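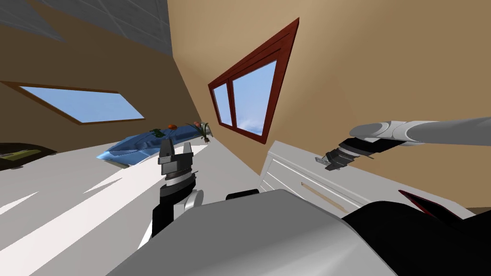

What do renters mean when they call a room under the roof "usable"? Mostly they mean they can stand up in the part of it they walk through every day, and sleep there in summer.

4. Results: how attic rooms get described

4.1 The ads

We start with the ads, then the questionnaires, then the interviews. The set is 742 rental ads from Drivis, all for rooms or small apartments directly under a roof, all in Ketbridge or Trallby. Saved on 11 April 2019, in one go, so no seasonal spread. A real limit. See 4.4.

Ads are short. Most give rent, floor, heating, and then a line or two of free text. The free text is what we care about. "Cozy" is the word everyone expects and it is there, but it does less work than we thought going in. It sits next to the rent or next to the heating and hardly ever next to anything about height. When an ad does speak to height it switches to flat language: "sloped ceilings," "some slope," "slope on one side." No adjective. Our reading is that "cozy" sells the room and "slope" covers the landlord if there is a complaint later. Chornovol, who coded the Trallby ads, disagreed at first and read "cozy" as a plain stand-in for "low." We went back over his notes together. The two words do turn up in the same ads but usually far apart, and in the end we kept them as separate codes.

Light is different. Light gets adjectives from everybody. "Bright," "sunny," "lots of sky." Ketbridge ads put it in the first line, Trallby ads further down, after the heating. We have no good account for this. Could be local habit, could be one agency. Espinoza wrote a lot of the Ketbridge ads and the phrasing repeats, sometimes whole sentences, same comma in the same wrong place. We ran the coding again with the Espinoza ads left out and the light-first order held, but weaker.

What the ads leave out: summer heat. Almost complete silence. Where heat is mentioned it is winter heat and it is good news ("warm from below"). Also missing is anything on where furniture can go. Usable wall, outlets, whether a full-size wardrobe fits. A tenant has to visit to find out.

4.2 The questionnaires

Sent to 100 tenants in each town, same form, translated where asked. Response was better in Trallby, where Benavides delivered them by hand and went back for them. Blöndal handled Ketbridge by mail.

The form asked tenants to describe their room as if to a friend taking it over. Open box, no word list. We wanted to see which of the ad words would survive. "Bright" survives. "Cozy" survives but moves, it gets attached to winter or to evenings, and often comes with a "but." "Cozy but you learn where your head goes." "Slope" goes away almost entirely. Tenants don't say slope. They say "the low side," "the bed side," "the side where nothing goes."

That last one we found useful. In the tenants' descriptions the room is split in two, a standing side and a low side, and everything else gets hung on that. Bed, desk, clothes. The ads treat the room as one area with a feature. The tenants treat it as two areas, one of which is a problem to be solved with short furniture. Han suggested the term "low-side talk" and we use it from here on.

Heat is all over the questionnaires. Fans, wet towels, sleeping on a friend's floor, sleeping with the door open. One tenant wrote only about heat and left the rest of the box blank. Given how quiet the ads are on it this is the widest gap between the two sources, wider than the gap on height, which we did not expect when the study was planned.

4.3 Furniture and the low side
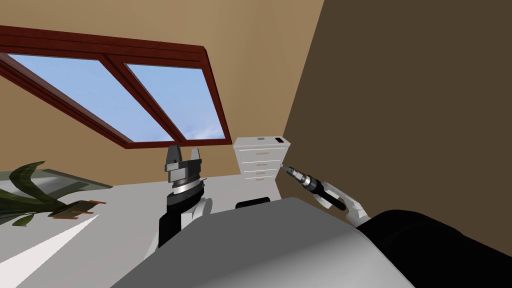
Why do tenants under a roof choose drawers over a wardrobe? A tall wardrobe needs a full-height wall, and in many of these rooms the only one is taken up by the door.

Figure 3. Attic room (computer rendering) with a skylight in the sloped ceiling and a small white chest of drawers standing in the corner against a dark wall.

Low-side talk is above all talk about storage. Tenants name pieces by height before anything else. "A low one." "Something that goes under." Color and material come up later, or not at all. We had coded for style words (modern, old, matching) and ended up dropping the category for the questionnaires as there was too little in it to say anything.

Corners come up more than we had planned for. In a square room a corner is just where walls meet. Under a roof it may be the only spot where a piece can go back flush, so tenants plan outward from it. Several described moving in as first filling the corner and then seeing what was left. Interview material backs this up. Pons did 10 interviews, mostly in peoples' kitchens, and asked each person to tell the move-in day in order. The corner, or "the one good wall," shows up early in the telling, before the bed in some cases.

The skylight has its own vocabulary. Ads: sky, sun, view. Tenants: blind, rain, latch. Rain most of all, and not always as a complaint. A Trallby tenant said she had stopped hearing it and then missed it on a visit home. Another said she could not hold a phone call under it in a storm. Same window type in the ads would be "romantic," a word not one tenant used in writing and which got a laugh in the interviews when Pons read it out loud.

One point on grammar, brief. Landlords write without verbs ("bright room, sloped ceilings, new heating"). Tenants write verbs of the body: duck, crawl, reach, bump. The shift is strong enough that our coders could usually tell an ad from a tenant text with the nouns blacked out. We did this informally, as a check on ourselves, and do not report it as a test.

4.4 Limits

Ads saved in April. Tenants filled out the form later, in warm weather, and some of the heat gap must come from that. A second round in winter would settle it, there was no money for one. Landlords were not interviewed at all. Espinoza was contacted about its templates and sent back a polite note with the office hours.

Translation is the other soft spot. Some forms came back in a language other than the one they went out in, and "cozy" does not carry over cleanly. Where the coder was unsure the word was left in the original and coded by its neighbors. Chornovol and Blöndal did these seperately and then compared. Remaining splits went to Pons.

We also have no way to know if the ads were edited after a room sat empty. Drivis shows the current text only. A room that stayed listed for weeks may well have picked up a "cozy" along the way, and our set would show the word with no trace of when it got there.

Section 5 takes up low-side talk against the older work on basement apartments, where a similar split has been noted between the window end and the rest.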